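Notebook: hand tracker, cube pose and retargeting
December, started 2:00 pm
Working on the Stunero branch. Merged the clock fix from main before starting.

Goal for the afternoon is to find out why the wrist pose jumps when the operator turns the hand over. Finger angles are fine. The jumps come in with the cube pose, so I left the finger pipeline alone and only touched the marker code and the filter behind it.
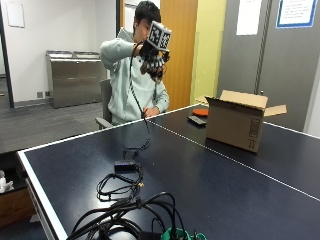 4 min read

The pose jump is the usual planar ambiguity. With one face of the cube in view there are two solutions for the rotation, both with low reprojection error, and the solver picks whichever is smaller on that frame. When the hand is up near the face and turning slowly, the two errors are close together and the answer flips back and forth. With two or more faces in view the problem mostly goes away, provided the corners from all the faces go into one solve. Our code wasn't doing that. It solved each marker on its own and averaged the results, so one bad face dragged the whole estimate.

Changed in cube_pose:
- All visible corners go into a single solve against the cube model.
- If only one face is visible, keep both candidates and choose the one closer to the last accepted rotation.
- Reject a frame if the rotation step is over 12 degrees and there is only one face. The old code had no limit.
- Log the number of faces used, next to the pose. Should have been there from the start.

Replayed the same log through old and new code. 2,187 frames. Old version has flips all through the wrist turn segment. New version has none in that segment and two near the end, both right after a stretch with no markers detected. The "last accepted rotation" is stale by then, so choosing the closer candidate means nothing. Fix is to reset after a gap and wait for a frame with two faces before publishing again. Not done yet.

Also found that the cube model had two faces swapped in the config file. Someone printed a new sheet and the IDs no longer matched the Plesetti layout document. I corrected the config and left the document as it is. Whoever owns it, please update.

Next thing was the frame offset from cube to wrist. The planner wants the wrist frame, and the offset we have is from the old mount. Ran the calibration again with the arm held out and the wrist rotating about each axis in turn. Residual is lower than before but I don't trust the translation along the forearm, which is poorly constrained if the forearm moves along with the wrist. Will repeat with the elbow resting on something.

After that, reach poses with objects on the table, to see how the retargeting behaves when the target is soft and has no clean shape. 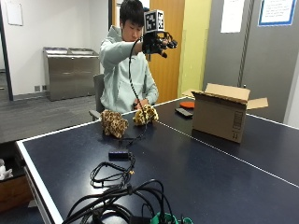
Arm extended, cube above the glove rig, both spotted plush toys on the table.

Notes on retargeting:

The optimizer runs up to 2,000 iterations per solve when started cold, and far fewer when warm started from the previous frame. The warm start was being thrown away every time the cube pose got rejected. That explains the stutter in the simulated hand, which I had been blaming on the network. Now it keeps the last joint solution even when the wrist pose is missing and only freezes the wrist. Looks much smoother in the viewer.

Thumb still ends up too far out. The fingertip distance term is scaled with one number for all fingers and the thumb needs its own. Tried a separate scale by hand, got a better pinch and a worse open hand. Needs a proper fit. The Van Dijk script has something for this but it expects left-hand data, so the signs have to be flipped first.

Collision checks on the planner side treat each object as a box. For the plush toys that is too conservative, and the planned hand path stops short of contact. Added a per-object margin that can be negative. It's a hack. Marked it as such in the code.

Dondano viewer crashed once when I loaded a log with missing frames. Restarting it and loading with the skip flag worked. Did not look into it.

To do:
- Reset logic after a detection gap.
- Repeat offset calibration with elbow supported.
- Thumb scale fit.
- Move the rotation limit out of the code and into the config.
- Rerun the full replay once the reset is in and compare face counts against rejected frames.

Branch is pushed, tests pass except the old averaging test, which checks for behavior we removed. Will delete it tomorrow unless anyone objects.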